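Delow Asks Households to Stop Guessing About Old Batteries

January – Delow, the household storage and sorting firm, has started a battery drive with its partner Mestirau, and says up front that it doesn't expect a plastic bin to change anyone's habits.

The drive covers 18 apartment buildings and 577 homes. Each building gets an open bin by the mailboxes and a single page of instructions. The bins will be emptied every Wednesday at 8 a.m.

"We have all seen these campaigns," said Hauwa Nwosu, who runs the drive for Delow. "There's a poster, there's a bin, and a month later the bin is full of candy wrappers. I'd like to see numbers before I call this one a success."

Delow is also wary of its own industry's advice. Many organizers sold for home use promise to keep good cells apart from dead ones, but the company says a divided tray is no help when people drop used batteries back into it. A fresh cell and a spent one look the same on the table.

The instructions are short. Empty the drawer onto a clear, dry surface. Lay the batteries on their sides with space between them. Test any you plan to keep, and tape the ends of the ones you don't. Put the rest in a basket and take it downstairs the same day.
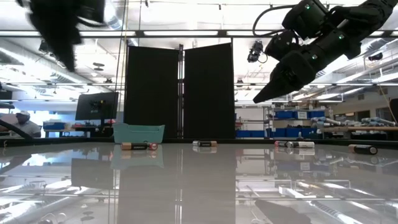
Small cylindrical cells are the only kind accepted for now. Car batteries, swollen packs and anything leaking should go to the local hazardous waste site – please don't leave them next to the bin.

Delow will not be handing out prizes or publishing estimates of pounds "saved." Mestirau will weigh what comes in and report the totals after 4 months, good or bad. If most of the weight is trash, the report will say that too.

"Maybe people will use it," Nwosu said. "I've been wrong before."

Building managers who want to join a later round can write to the Delow press desk.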